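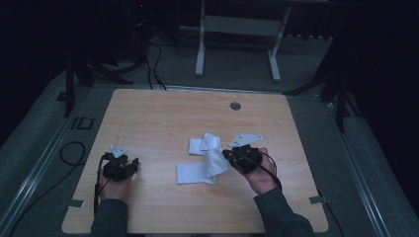 Open day walk-through, Janness demo hall, Toledo, August. What a great room to inspect! Visitors fold white cloth at the wooden table with a pair of hand-held grippers, and both grippers have black cables, so cables got my first look.

1. Gripper cables clear of the lap and chair: OK. One hangs over the left table edge. Fine, but brief each visitor before they start.
2. Coiled cable on the carpet: MOVE. Tuck it behind the stands before doors open.
3. Table clips tight: OK. Solid as a rock.
4. Walkway, 700 mm minimum: OK.

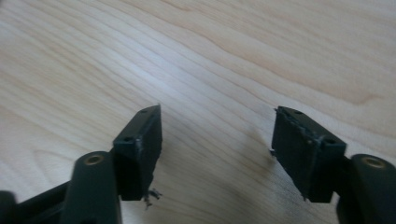
5. Finger pads: OK to use, clean before the first group. Sesent staff have the spare set at the desk.
6. Pinch demo with a pencil, never a finger: OK, and the kids will love it.
7. Headcount limit 132, 2 at the table: sign posted.
8. Lestik stop button tested 5 times: OK every time.

Recheck item 2 at noon.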